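Support > Tirnalell Air > Bookings and Check-in > Ticket 1784

Search tickets Enter a keyword Go

Boarding pass won't load after schedule change
Opened October 5, 2025
Status: Solved

Hello, and thank you so much for reading this! I'm booked from Dilovholm to Boonchu on flight 814 in January, and my departure got moved to the evening, which I was perfectly happy about (I am not a morning person). I accepted the new time in the app the same night. Ever since then, the trip page shows my old seat, and when I tap the travel documents button I get error 88 and a blank page. I've signed out and back in, I've tried it on my husband's tablet, and I even took the app off my phone and put it back on, with no luck at all.

Our reply

Thank you for such a thorough note, and we're sorry for the runaround! Error 88 means the app is still holding the old copy of your booking. Your seat is safe on our side and the evening departure is confirmed, so please don't buy anything again. We've sent the booking through once more from here, and the steps further down should clear out what's left on your phone. It can take up to 2 hours to show.

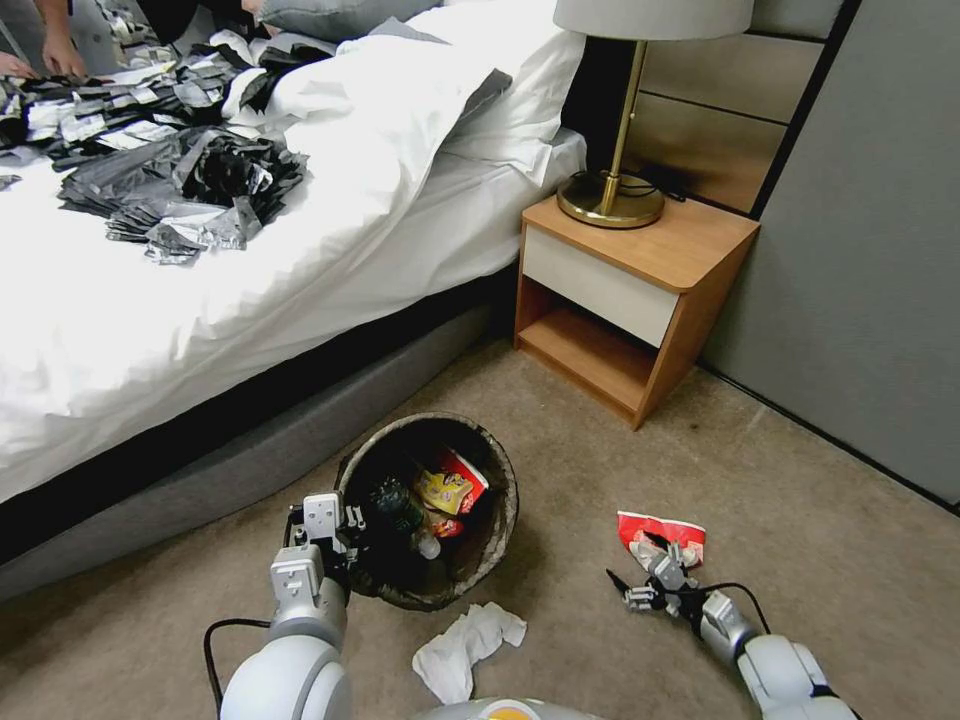 Steps to try

1. Open Flirnen (our trip app), go to Settings, then Saved Trips, and remove the Boonchu trip. Removing it there doesn't cancel anything.
2. Close the app all the way.
3. Open it again and add the trip with your booking code and last name.
4. Check that the evening time and your seat are both showing.

Update from customer

Did all four steps over coffee and there it was, right time, right seat, window and everything! The documents page opens now too. Thank you for being so patient with me.

Related tickets
Seat changed after accepting new time
Name too long for booking form
Adding a checked bag in Flirnen
Dilovholm check-in desk hours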